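Chamado 414: rede sem fio cai no quarto dos fundos
Produto: repetidor Ondis, roteador Prulau
Estado: aberto

Descrição do problema
Bom dia. Peço desculpa pelo meu português, ainda estou a aprender. Desde julho, a rede cai no quarto a cada 22 minutos, quase sempre à noite. Na sala funciona bem. O telemóvel mostra sinal, mas as páginas não abrem.

O que já experimentei
1. Reiniciei o roteador e esperei que todas as luzes ficassem verdes. Sem mudança.
2. Mudei o canal de automático para 48. A rede ficou estável uma tarde e depois voltou a cair.
3. Actualizei o repetidor pela aplicação Skosiver. A actualização parou em 43 por cento, repeti e terminou.
4. Desliguei o repetidor e liguei o computador com cabo. Com cabo não cai.
5. Experimentei o repetidor no corredor e depois no quarto, que tem chão de mosaico cinzento. No quarto as quedas são mais frequentes.
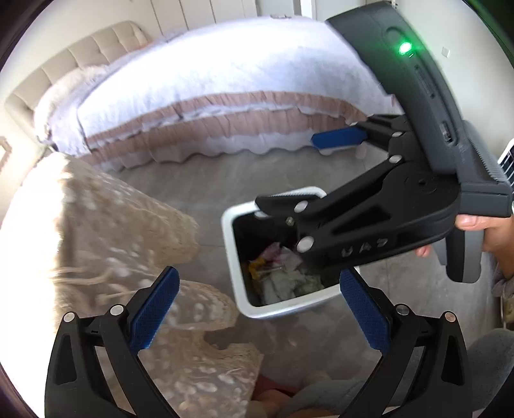 6. Repus as definições de fábrica do repetidor. Agora pede uma palavra-passe que não é a da etiqueta.

Pergunta
Qual é a palavra-passe depois da reposição? O manual da loja Zabala é de outro modelo. Posso enviar o registo do roteador, se for útil.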